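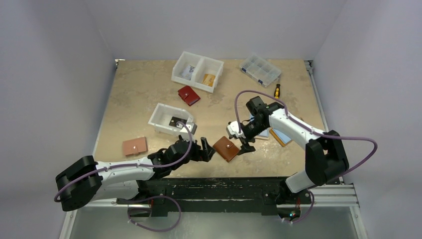 **图 3** 浅色台面与棕色皮质钱包。

### 4.2 “归还率”能说明什么

遗失钱包实验常被当作衡量社会诚信的捷径:把钱包交给前台或留在公共场所,等待联系,再计算归还的比例。这一做法的吸引力在于结果容易计数。我们对它的解释力持保留态度。

本节重新检查 Skesivby 与 Brovmont 两地的投放记录。两地合计投放 3,262 个钱包,其中 Skesivby 为 1,923 个,其余 1,339 个原属 Brovmont;剔除登记卡缺失的十个后,后者的有效样本为 1,329 个。原报告认为两地归还率之差反映了居民“公民道德”的差别。这个结论至少要求三件事同时成立:拾到者看见了联系方式,联系的成本在两地相近,未归还等于据为己有。原始资料对这三件事都没有给出像样的证据。

先看联系成本。Skesivby 的登记卡印有本地电话,Brovmont 的登记卡只留电子邮箱。打一通电话与写一封邮件,对前台人员而言显然不是同一件事,对年纪较大的店员更是如此。原报告在脚注中承认了这一差异,却没有在模型里作任何处理,正文的措辞也未因此收敛。
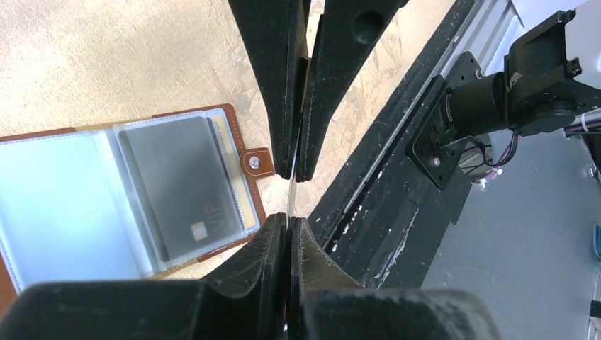 再看“未归还”的编码。原报告规定,投放后满三周无人联系即记为未归还。但 Brovmont 的投放集中在八月,不少小型办事处在此期间缩短营业时间,钱包可能一直放在抽屉里。我们在补录的来信中找到 226 条超过期限的联系记录,它们全部被归入“未归还”。把期限之外的诚实算作不诚实,恐怕很难用“操作上的简化”一笔带过。

支持者或许会说,只要两地采用同一截止日期,误差便会相互抵消。这需要假定迟到的联系在两地分布相同,而 Skesivby 的迟到来信根本没有保存。缺失的数据不能用来证明误差对称。
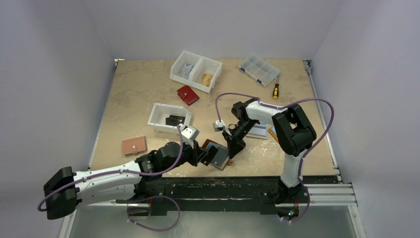
钱包的外观是另一个被低估的变量。Ollow 量表把钱包分为“低值”“普通”“贵重”三档,由编码员凭印象评定。颜色、材质和扣合方式都可能影响拾到者对失主的想象,进而影响其是否愿意费事联系,三档评分却把这些特征压成了一个数字。量表手册没有报告编码员之间的一致性,我们也未能从现存资料中重建这一指标。

Rondonuwu 的后续试投改用统一款式,看似解决了问题,其实只是固定了外观,仍无法回答外观在前两地究竟起了多大作用。况且该次试投的地点由合作机构推荐,愿意参与的前台本就可能更留心失物。把它当作对原结论的独立验证,理由并不充分。

基于上述考虑,下文不再使用“诚信水平”一词,一律改称“限期内联系率”。这个名称不太好听,但与记录下来的行为更接近。4.3 节将在不同的截止期限下重新估计 Brovmont 的数值;Skesivby 因缺少迟到来信,只报告原期限下的结果,两地之间不作排序。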